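Setting up your table: laying the mat

I do this bit before anything else comes out of the box, and I'd ask you to do the same, however keen you are to get going! The Hirden mat is a big printed one (ours has a painting on it, all swirly green and teal brushstrokes) and it needs a little while to settle.

1. Clear the table and wipe it down. Let it dry properly.

2. Unroll the mat with the printed side up and leave it for 10 minutes. If the corners still curl, roll it the other way for a moment and try again.

3. Smooth it from the middle outwards with your hand. I like it to cover the whole working area, right up to the far edge.

Note: small dark parts are lovely and easy to spot on all that green. Orange or yellow ones can get lost among the little painted flowers, so I keep those in a saucer.

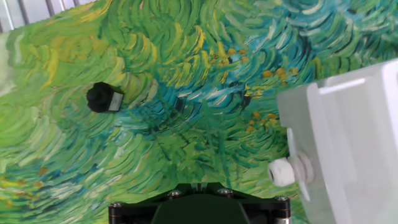 4. Put your small pieces down on the left and anything bulky on the right. Swap sides if you're left-handed, as Liên Đặng does.

5. Lift things when you want to move them – please don't drag them, as the print does scratch.

Caution: no hot mugs, glue guns or solvent on the mat. I've ruined one already.

6. When you've finished, wipe with a damp cloth and roll it up loosely, print outwards.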